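Zendow bench brush and dustpan set – two months in

2019-09-21

Quick one, on my lunch. Bought this for the packing table after the old Gatti brush lost half its bristles into a customer's box. Not a good day.

What I do: small ceramics, mostly mugs and soap dishes, packed at home and shipped out. 221 orders since I switched brushes so it's had a proper workout. Paper dust, tape bits, clay crumbs, the lot.

The good. Bristles stay in. Stiff enough for dried clay but they don't scratch a painted top, and mine scratches if you look at it wrong. Handle is a decent length, my knuckles stay off the table. Light. Washes fine in the sink, takes overnight to dry.

The not so good. Loose fibers get wrapped round the base of the bristles and you have to pick them out with a fingernail. Static too – foam crumbs just hop away from it. The Semico I tried at Anayeli Figueroa's studio was better on foam but useless on anything gritty.

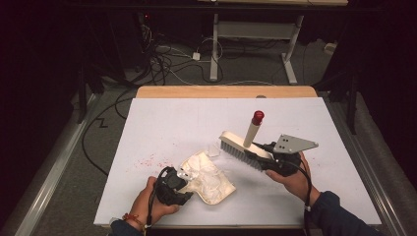

Does it pick up packing peanut crumbs if you dampen it first?

A light mist helps a lot, one squirt from a spray bottle and they stop jumping. Don't soak it or you get gray paste in the corners.

Dustpan is just ok. Lip is a bit thick so you allways get that thin line of dust left behind, and you back up and chase it, and there's still a line. Fulvio Guerra at the shared kiln says tape the edge. Tried it. Tape lasted 23 orders then peeled. Might file it down instead, will update if I do.

Hanging hole is too small for a normal hook. Used string. 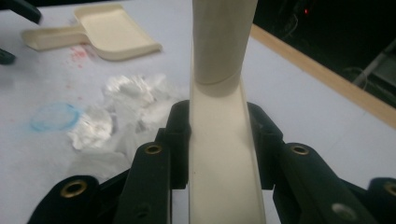
Pale plastic or not, a smooth handle and a shallow channel.

Shipping was slow, came from the Istico warehouse with a dent in the carton but nothing broken inside. Seller answered teh same evening when I asked about spare brushes. They don't sell them seperately, pity.

Four stars. Would be five with a thinner lip on that pan. Buying a second one for the glaze room anyway.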